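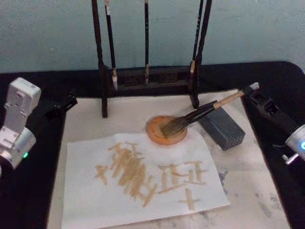
Right arm at the ink dish, calligraphy set.

Friday catch-up, my notes (sorry, I type slow!)

We're at 253 brush demos for Stuludeo and want 520 by the end of February. Benoît Delorme says dipping is fine but the strokes still come out too heavy, so he'll redo 12 of them.

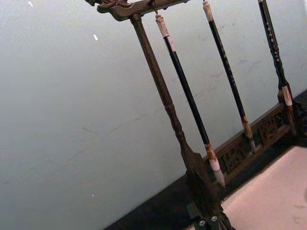 Next up is hanging a brush back on the rack, and I said I'd take the first 80 tries. Gilchrist wants the failed ones kept too. We all agreed!

3 comments · 5 shares

Recent:
Flallow sync notes
Kakness labeling rules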